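Filed under: Workshop Automation > Checklists and Walkrounds

Print this page | E-mail to a colleague

Pre-acceptance checklist: tidying and sorting arm, small parts bench
Site: Dombridge, back workshop
Checked by: Anežka Trnka
Date: 8 September 2026
Supplier: Trotero
Outcome: not accepted for unattended use. Look again in December.

I was asked whether the Trotero arm can take over clearing the bench at the end of a shift. A school leaver does that job now with a dustpan and a couple of trays, and does it well. The comments are mine and I have kept them blunt.

SECTION A – BEFORE SWITCHING ON

A1. Base bolted down, no rocking when pushed by hand.
Pass. Solid.

A2. Emergency stop within reach of the operator's normal standing place.
Fail. You have to lean across the arm's reach to hit it. Trotero say it can be moved. Then move it.

A3. Cables clear of the walkway.
Pass, after I taped one down myself.

A4. Reach marked on the floor.
Fail. There was chalk, and it had mostly gone by the afternoon.

A5. Written instructions a new starter could follow.
Partly. The starting-up pages are fine. The page on clearing a jam says "contact your integrator". We haven't got one.

SECTION B – HOUSEKEEPING TASKS

B1. Picks up a single dropped bolt from a bare bench.
Pass, slowly. I could have made tea.

B2. Picks up a washer lying flat.
Fail. Three goes, then it gave up and flashed amber. Anyone with a fingernail can do this.

B3. Sorts mixed fixings into the right trays.
Partly. Good on the big ones. It put 4 mm screws in with the 5 mm and was quite sure of itself.

B4. Folds a rag and puts it away.
Not tried. The salesman changed the subject, so I have marked it as a fail until shown otherwise.

B5. Wipes the bench down.
Fail. It wiped round a puddle of cutting oil very neatly.

B6. Knows rubbish from work in progress.
Fail, and this is the one that matters. It binned a shim that Paulík had spent the morning on. The shim was small and bent, and was meant to be.

SECTION C – STOPPING AND FAILING SAFELY

C1. Stops when a hand enters the marked area.
Pass on every go.

C2. Holds its load when power is cut.
Pass. It sagged a little but kept its grip.

C3. Restarts only when told to.
Pass. Credit where due, this part has been thought about.

C4. Fault messages make sense to the person on shift.
Fail. "Plan invalid" is no use to anyone holding a broom.

SECTION D – CLAIMS IN THE SALES PACK

D1. "Over 2000 practice picks before delivery."
Comment: picks of what, and where? Janitz on the night shift must have done more than that by the age of six, and he did his on a real floor with real muck on it.

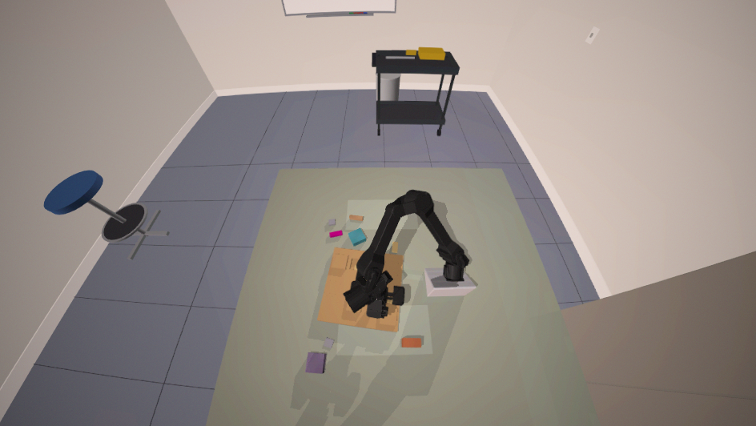 D2. My quarrel is with practice done in a simulator and then sold to us as experience. I don't doubt it helps the makers, and it saves a lot of broken grippers. But a simulated room has only what somebody thought to put in it. Seven small coloured pieces lying round a flat sheet of cardboard, none on top of another, on a mat with nothing else on it but the arm and its base, make an easy bench by our standards. Ours has swarf, two sorts of grease and somebody's sandwich. Before I tick this line I want the same job done with the pieces heaped up, some of them oily, and the card curled at one corner.

D3. "Pays for itself in 1000 hours."
Comment: only if nobody has to stand next to it. Somebody did, for the whole of my visit – me.

D4. "Learns your workshop."
Comment: no evidence either way. Left blank.

ACTIONS

- Move the stop button (Trotero).
- Paint the floor line, no chalk (us).
- Jam clearing page rewritten in ordinary words (Trotero).
- Repeat B2, B3 and B6 with our own scrap, chosen by us on the day.
- Keep the dustpan.

Comments (4)

gantryman
B6 is the same everywhere. Ours threw out a setting gauge. We painted all the gauges yellow in the end, so the humans ended up doing the tidying for the robot.

Lorna_P
A bit harsh on B1? Slow is fine if it runs overnight. I'd take a slow one that doesn't moan.

Anežka Trnka
Lorna – fair, if it could run overnight. With A2 and B6 as they are I wouldn't leave it alone for a lunch break.

toolcrib
Did you ever get them to try the rag?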